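Fundimden Service Desk
Ticket 485: Gripper opens late during remote demonstration, cloth task
Status: Resolved

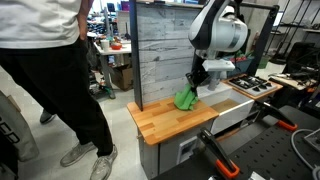
Kitchen unit at Heltley, arm gripping the green cloth on the worktop.

Site: Heltley, kitchen unit
Reported by: Manon Beaudoin
Category: Remote control / demonstration recording
Priority: Medium
Opened: 7/19/24

Description of fault

The operator was recording demonstrations of the cloth task by remote control. The task requires the arm to pick up the cloth from the wooden worktop, move it to the left of the sink and release it. Picking up was performed without difficulty. On release, the gripper remained closed after the operator had let go of the hand control, and the cloth was dragged back across the worktop as the arm withdrew. The fault was present in 3 consecutive recordings, all of which have been marked as unsuitable for training.

The site asks whether recordings made earlier in the same session may be kept.

Initial response (Service Desk)

The site was asked to confirm the following before any settings were changed:
Whether the delay occurs with the gripper empty.
Whether the delay occurs when the arm is guided by hand.
Which version of the Srivastava control package is installed on the operator station.

The site was also reminded that any person standing beside the unit must remain clear of the arm while the remote link is active, and that the stop button must be within reach of the operator.

Reply from site

With the gripper empty, the delay is still present. When the arm is guided by hand and the gripper is worked from the button on the wrist, it opens at once. The control package is the March release. The cloth was changed for a dry one from the store and the result was the same.

M. Beaudoin

Investigation

The hand-guided result indicates that the gripper and its wiring are in order. The recording log was requested and received. It shows the open command leaving the hand control at the correct time and reaching the arm 2,000 milliseconds later. Arm movement commands in the same log show no such delay.

The settings file was compared with the one held for the Eldale site, where the same task is recorded without fault. At Heltley the gripper hold time had been set to 2,000 milliseconds. The value at Eldale is 10. The longer hold time is intended for rigid items which may slip as they are lifted, and it had been carried over from an earlier task profile.

Action taken

The site was instructed to proceed as follows:
End the remote session and place the arm in its rest position.
Open the task profile for the cloth and set the gripper hold time to 10 milliseconds.
Save the profile under a new name. The earlier profile should not be overwritten.
Restart the operator station and test with the gripper empty.
Record one trial demonstration and send the log to the Service Desk.

Result

The trial log was received and checked. The gripper opened on command and the cloth was released at the intended position. No further delay was found. The site has resumed recording.

Advice on existing recordings

Recordings made with the former hold time should not be used, including those in which the release appeared acceptable to the operator. In such cases the logged command and the movement of the gripper do not agree, and the robot would learn to wait before withdrawing. The site has been asked to move these files to the rejected folder and to retain them until the next review of the task.

Outstanding

A request has been passed to the Srivastava package maintainers for the hold time to be displayed on the operator's screen at the start of each session. This is logged separately and does not prevent closure of the present ticket.

Closed with the agreement of the reporting site.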